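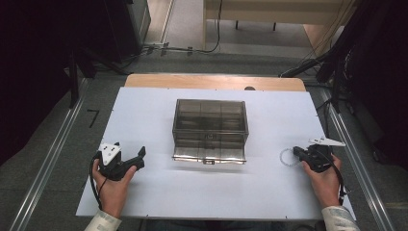
A clear, smoke-coloured storage box with a hinged lid and compartments inside.

Well, we've got some news, and I've been itching to share it! From today, October 22, 2026, Skusen and Yeom are working as one marketing agency under a new name, Planau. I've been with Skusen for 15 years (I started on the phones, then moved to print, then whatever needed doing) so it feels a bit like changing my own surname.

We've shared clients with Yeom for ages. They were good at radio and events, we did the leaflets, posters and websites, and half our emails seemed to be to each other anyway. Back in June we ran the Huditau launch together, with 217 shops taking part across the region, and by the end of it I'd stopped noticing who was from which office.

There are 26 of us now, all in the Yeom building by the station, as it has the better meeting room and, I'm pleased to say, a proper kitchen. The old Skusen phone number will carry on working until the spring. If you're a client, your contact stays the same and so do your rates, and any campaign already booked goes ahead as planned.

We sent the new logo out to nearly 681 people on our mailing list this morning and I've already had replies asking how to say it. It's "plan-oh", and yes, we argued over that for weeks! The new website goes up on Monday, though the jobs page may take a few days longer. We're after a junior copywriter, so do keep an eye out.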